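Prothero Cabinet Set: data card and collection rules

Version 1.3, revised Monday, October 5, 2020 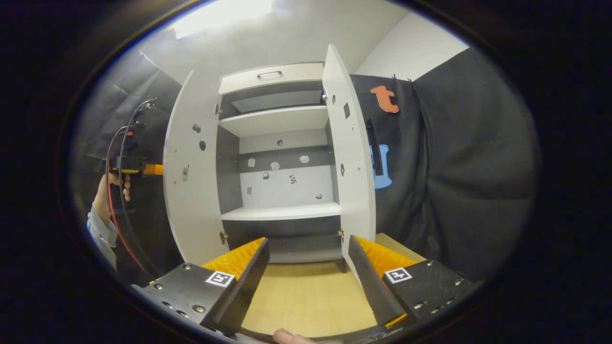 Two-door cabinet with both doors open, from the hand-held gripper camera.

Summary

Prothero is a set of 1,000 short recordings of people opening, closing and loading cabinets with hand-held two-finger grippers. It was recorded at Flerel and checked at Erkano. This card covers the rules operators worked under and the rules for adding new recordings. File layout is in LAYOUT.txt.

Before recording

Wipe the lens and both fiducial markers. Both markers must be readable with the fingers fully open. If a marker has a scratch through the black border, replace it and redo the width calibration.

Check the finger pads. A pad that has started to peel gets swapped, even if it still grips.

Tie back long sleeves and lanyards. Cables go over or beside the arm, never between a door and its hinge.

During recording

One task per recording. "Open both doors" is one task; "open both doors and take out the lower item" is another and has its own code.

Start and end with the fingers open and still for two seconds.

Keep thumbs behind the finger blocks. A thumb tip at the bottom of the picture is fine — a thumb on the pads is a reject.

With two operators at one cabinet, agree on who takes which door. The second tool stays out of the swing of the first operator's door. Stop if the tools touch and mark the recording "contact".

Do not push a door past its stop. Report loose hinges and do not tighten them between takes of the same session.

Wall and curtain decorations may be changed between sessions but not during one. Note the change in the session log.

Review

Each recording is looked at by someone who did not make it. Of the first batch, 47 were rejected: 29 for lost markers, 13 for a wrong task code, the rest for contact. Rejected files are kept in a separate folder and are not part of the 1,000.

Privacy

Hands and sleeves may appear. Faces, badges and screens may not. A recording with a face in it is deleted, not blurred.

Known gaps

Very few left-handed operators. No glass doors. Lighting is all indoor and mostly from overhead.

Changes

1.3 — added the two-operator rule; Zuris loader no longer needed to read the session log
1.2 — split the drawer tasks from the door tasks
1.1 — fixed wrong units in the finger width column

The next revision is planned for November.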